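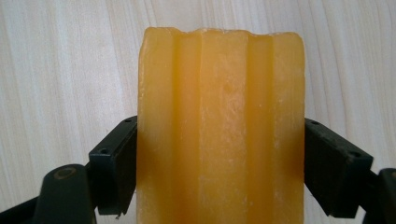
Are tracking apps worth it for parents?

Plonia, the daily-report app, now says it is used in 300 preschools, and ours has been offered a free trial through November. Parents would get up to 28 updates a day on naps, snacks and diapers. I have my doubts.

Vasanthi Thomas, who has the toddler room, tried it for a week at her last job. She spent more time typing than she liked, and two families still called at noon to ask if their child had eaten. The company's brochure says parents "feel closer." It doesn't say how anyone measured that — or who was asked.

There is also the price. After the trial it's $73 a month per classroom, and the paper sheets by the cubbies cost us next to nothing. Hortensia Guzmán is collecting opinions for and against at the front desk. Please tell her what you would really read at 2 p.m. on a workday.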